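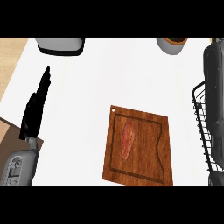 About Us | Uniforms, Medals & Insignia

Most shops that sell uniform items will tell you they're passionate about service. Maybe they are. We've bought from plenty of them over the years and we still got ribbon bars with the ribbons in the wrong order, so we don't put much weight on the word.

Likstead Mounting is a small shop that builds medal racks, ribbon bars and nameplates for auxiliary and cadet members, and for retired military folks who still have somewhere to wear them. Gerardo Pascual started it after he spent 30 days waiting on a mini medal set and got somebody else's. He called, was told the set matched the order, and was asked whether he was sure about his own awards. He was pretty sure. He took it apart at the kitchen table and rebuilt it himself, and then did one for Wilfredo Lacson, and then Wilfredo told his whole unit, which Gerardo had asked him not to do.

There are five of us now. Gerardo and Felicidad Bañez do the mounting. Wilfredo checks every rack against the paperwork before it ships. Imelda Fajardo handles sewing, mostly name tapes and sleeve braid. Jomar Lagman answers the phone and the email and runs the website, and he'd like you to know the website is being worked on.

What we think about "regulation"

You'll see "100% regulation" stamped on nearly everything in this business. Ask which regulation, and which edition, and it tends to get quiet. Manuals change. Change letters come out and half the sellers never read them. We keep the current manuals on the bench and we do read them, but we're not your commander and we can't promise that the person inspecting you has read the same page. If something is unclear we'll say so and tell you to ask your unit first. This has cost us sales.

We also don't believe in the magic coating. Every few years a supplier calls about an anodized finish that will never scratch or dull. We bought 70 pieces of one such finish and wore some ourselves. They scratched. Regular brass and a polishing cloth are fine, and if you prefer the shiny kind we'll sell it to you, just without the speech.

Turnaround

A standard ribbon bar takes 10 business days. Full-size or miniature medals take longer, depending on what's in stock, and we won't charge your card until we have every piece in hand. We don't offer rush service. People offer to pay extra the week of the banquet and we feel for them, but a rushed rack is how you end up with a crooked drape on the one night there are photos.

Coats and trousers

We don't sell them. We did try, for one April, and sent back nearly all of it. Find a tailor who has worked on a mess jacket before, and ask to see one. "It's basically a tux" is a bad sign – keep looking.

Reviews

We took the star ratings off our site. We couldn't tell which ones were real, and some of the nicest were from Wilfredo's cousins. If you want to know how our work holds up, ask somebody at your next event whose rack looks straight and find out where they got it. Might be us, might not.

Repairs on anything we mounted are free for 14 months. Send it back with a note saying what's wrong, and please include your name, a phone number and a copy of your ribbon list.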